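Brirness fault

By Digby Tautahi
14/12/2022

The Brirness fault is a name for an error in robot grasping in which the control software believes that the gripper is centred over an object, while in fact it is displaced to one side. When the fingers close, one of them comes down on the object or pushes against it, and the other closes on nothing. The fault was first described in the Lakatos kitchen, a simulated test room used by the firm Trilodska for its household arm. It takes its name from Brirness, the planning program in which the error was found.

Background

The Lakatos kitchen was made so that an arm could practise household work before any real arm was allowed near people. It has a counter with a gas cooktop, an oven below it and a microwave oven, and in front of these is a wooden table. The tasks were of two kinds. In the first kind the arm had to operate doors and knobs. In the second kind it had to pick up small flat things from the table, among them a mobile phone.

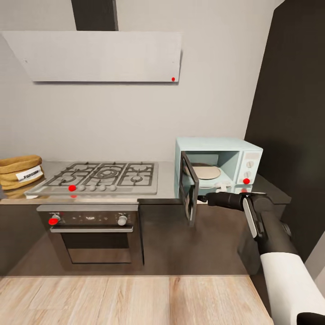 The two kinds of task were planned by the same program but with different settings. For doors and knobs, Brirness trusted the view from a camera fixed in the room. For small objects it was supposed to change to the camera on the wrist, because a small mistake of position matters much more there. The change had to take place each time the arm left the counter and turned to the table.

The fault

In March a long series of 2000 simulated grasps was run without supervision. When the results were read, 42 of them were marked as successful although the phone had never left the table. Wiremu McKinnon, who was then responsible for the checking of results, noticed that all of these came after a task at the microwave. He went through the wrist camera recordings one by one.

The cause was a delay in the change of camera. If the arm turned to the table too soon after the microwave task, Brirness kept the last position correction from the room camera and added it to the new one. The gripper was then moved sideways by up to 35 millimetres. The program had no way to notice this, as it compared its position only with its own plan.

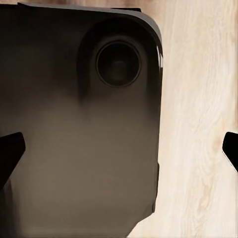
An offset of this kind is easy for a person to recognise but was not measured by the software at all. A good approach to a flat object leaves a similar gap on both sides, so that the fingers touch it at nearly the same moment. In a displaced approach the gaps are unequal. With the phone lying on its face, the left finger can already overlap the dark back of it while the right finger is still over bare wood, with a wide strip of the table between. If the gripper closes from such a position, the first finger presses on the back or drags the phone along, and in a real device the glass of the lens may be scratched.

The false marks of success had a separate cause. The result was judged by the force on the fingers, and a finger pressing on the phone gave enough force to pass. Height was not tested.

Safety significance

No real equipment was damaged. The fault is nevertheless treated by Trilodska as a safety matter, for the same program was to be installed on the real arm. A sideways error of 35 millimetres is sufficient to catch the hand of a person who is holding the object. Also the wrong marks would have been used as training material, and the arm could have learned to press on things instead of to lift them.

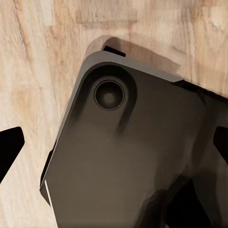

McKinnon proposed that the arm should stop above every flat object and compare the gap at each finger before going lower. If the difference between the gaps is more than 5 millimetres, the approach is given up and the position is calculated again from zero. This rule is known as the Endus check. It makes each grasp slower, and for this reason it was opposed at first by those who worked on the speed of the arm.

Correction

The corrected version of Brirness deletes all old position values when the camera is changed, and does not permit a grasp until a new value has arrived. The test of success now requires that the object is raised from the table and stays raised. The series was repeated with the same starting positions, and no false success was found.

The Endus check was kept also after the correction. It remains disputed whether it is needed for thick objects such as cups, where a small offset is usually removed by the closing of the fingers.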